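Jirnley, or How I Learned to Distrust the Synopsis

The film club's October pick is Jirnley, and I went in with my arms folded. The poster promises "a thriller for the age of suspicion," and I have seen enough thrillers for the age of suspicion to know that most of them are 35 minutes of a man looking at a monitor and an hour and a half of him running away from it.

The setup: Christodoulou, a clerk in the fictional port town of Gembridge, finds 1190 sealed letters in a records office and starts reading them. Somebody in government would like him to stop. We are told this is based on real events, although the credits never say which ones, and the director's interviews have named 2 different countries.

Does the paranoia work? For a while. The first act is slow and quiet and lets you worry by yourself. Then Christodoulou meets a journalist who explains the plot to him, and after that a retired judge who explains it again. I don't mind a movie with politics. I do mind one that thinks I dozed off. 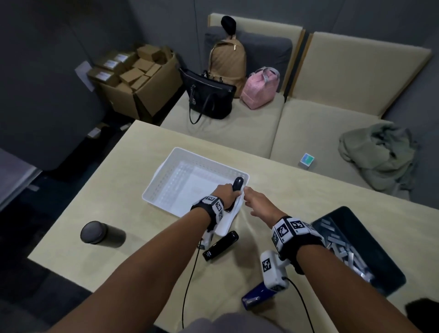
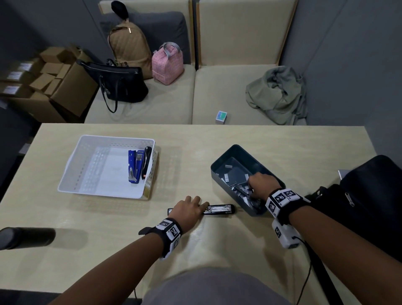
Hands at the table, two views: a white cloth over a tray, then a stapler and its staples.

Paraskevi Politis, who chose the film, calls the ending brave. I'd call it missing. We get a door, a phone ringing behind it, and a cut to black, and I'm supposed to go home and argue about who was calling. I went home and had soup.

The sound is very good, I'll give it that. Gernine, the band behind the score, mostly stays out of the way, and there's a stretch on a ferry with no music at all that scared me more than any of the chases. If the whole thing had been that ferry I would be writing a different review.

Screening is at 7, with talk afterward. Paraskevi says I'm wrong about the judge and plans to prove it. Bring your own opinion of the phone call.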